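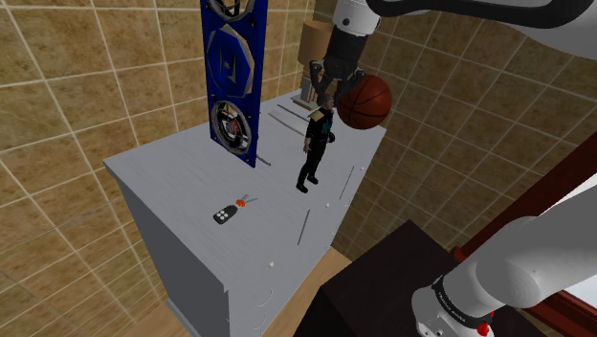
Blue speaker on the gray dresser.

Search this site
Enter keywords Go

Durnberg Gaming and Terrain Club
Minutes, Wednesday, September 3, 2003

Rakiya Idahosa here, taking the notes again. I type the way I talk, so if you wanted proper minutes you should have put your hand up when Billy asked!

We got going late since the key to the back room was on the wrong ring. Last month's minutes were passed with one fix. I wrote that Dean was selling his river sections and he is only lending them. Sorry Dean, and sorry to the two people who called him.

Money. We have $84 in the tin after paying for the room. Dues are still $5 a month and some of you are behind (you know who you are, and so do I, I have the book). Carla wanted to know if we could stop buying the good coffee. That got voted down fast.

The Billida board. This took up most of the night. For anyone who missed the summer meetings, this is the big river crossing table for the Tedadville show, set in 1820, with the made-up town of Billida on one bank and the fort on the other. The boards are cut and the riverbed is carved. Marcus brought the middle one in and it looks great, but it has a bow in it, and when you push it up against the next board there's a gap you could lose a drummer boy in. He thinks it came from putting the filler on one side only. Pete said to paint the back with watered-down glue and let it pull itself straight under some weights. Marcus will try that on the middle board first, and if it works we do the rest.

Then we got into water. I want to pour resin, Pete wants gloss varnish in a lot of thin coats, and we went around on this for a good long while. My argument is depth, because the ford needs to look shallow and the channel needs to look like you'd drown in it. Pete's argument is that the last time we poured resin it went under the end dam and onto Carla's mother's carpet. Fair point. We settled on a test piece of each, same paint underneath, and everybody looks at them next time. I'm doing the resin one, on newspaper, in the garage.

Trees. We need 50 and we have the ones left over from the orchard game, which are the wrong green and kind of bald. Carla is going to run a tree night at her place. Bring wire cutters and an apron. She has the foam and the twine already. Please don't bring the spray glue that smells like fish.

Buildings. The church is done except for the roof. Dean asked if the roof should lift off so figures can go inside, and yes, it should, we said that in June. He is now cutting it free with a razor saw and was not thrilled with us. The mill still needs a wheel. I have one off an old clock kit that might be the right size once the teeth are sanded down.

Figures. Ibrahim command stands are still on back order, so Marcus moved that we stop waiting and use the spare Durnberg militia officers with their hats repainted. Seconded by me, carried, one against (Pete, on account of the hats). Reminder that bases get the same dark brown edge, all of them, no black. If you've already done yours black then a quick coat over the top will fix it.

Rules. We're playing it with the short version of the house rules. I'll print copies. Pete wants another look at the bridge fighting section because in the July game one lone company held the bridge until we all went home. He'll write something up and mail it around before the next meeting, and please read it before you show up this time.

The show. We have the same spot as last year by the side doors, so it'll be drafty, so bring a sweater. Marcus has the van. Boards go in on edge with blankets between them. We still need two people to run the table after lunch and I only have Carla so far.

Other stuff. Somebody left a very nice number 1 brush in the water jar overnight and the tip is gone. I cleaned it up as best I could and it's fine for drybrushing now. Swap box is back on the shelf. Dean took all the cavalry out of it before the rest of us got a look, and I'm putting that in writing.

Next meeting is same room, usual time. Test pieces, tree count, church roof.

R. Idahosa

Recent items
Tree night at Carla's: what to bring
Billida board progress, August
House rules, short version
Swap box list
Getting to the Tedadville show

Contact the club | Copyright 2003 Durnberg Gaming and Terrain Club | Back to top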